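27 March 2025

Spent most of today on the cell rules for the disassembly bench at Pumphrey. Rhun wants them down to one sheet before the Fekgate people visit. I had 7 pages this morning and got it to 2, mostly by cutting the parts that repeat the risk assessment.

The speed limit took longest. Elin and I settled on 200 mm per second any time the gripper is below the top of the case walls. Rhun thinks that is too slow. I said he could argue it with her, and he did, over lunch, and the number stayed.
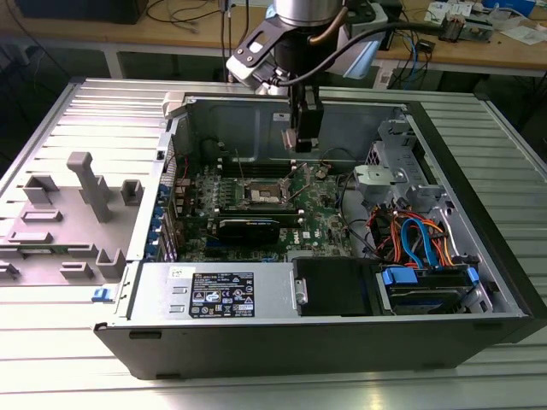 Gripper over the board, Dell tower on its side, panel off.

Other rules that went in: power cord pulled and out of the building's sockets before a tower goes on the bench. Nobody opens a power supply, ever. It goes to Stikis sealed. Drives get logged by serial number before the arm touches them. Hands stay outside the table edge unless the stop button is pressed in, and pausing the program does not count. I underlined that one, having caught myself doing it last week.

Still open is who can clear a fault. The Drorari manual says a trained operator and leaves it there. Elin wants names on the wall. I agree with her but we only have two people signed off, and one of them is me.

Cable slack needs a line too. The loop off the gripper swings wide on the right and I'd like it checked at the start of each shift.

Sent the draft at 5:30. Need to order more labels tomorrow.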